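Gloss finishes on household furniture fail slowly, and mostly through heat and moisture. Haris Babić, who runs the Resstead workshop, refinished 384 tabletops last year and blames standing water for most of the damage. 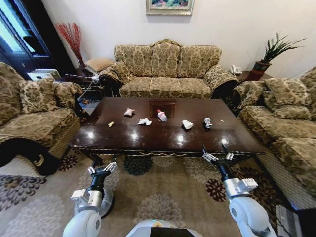

Reading the white ring

A pale mark sits in the lacquer – the timber beneath is usually sound. Gentle warmth will often draw the moisture out. A black mark has reached the wood and means stripping.

For stripping, Babić starts at 400 grit only on thin coats.

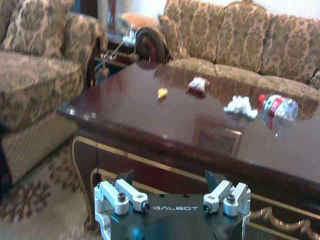 Thicker ones need a coarser paper first, then four light coats with a full day between them. He wet-sands the last at 2,000 grit and leaves the piece unpolished until February if the workshop is cold.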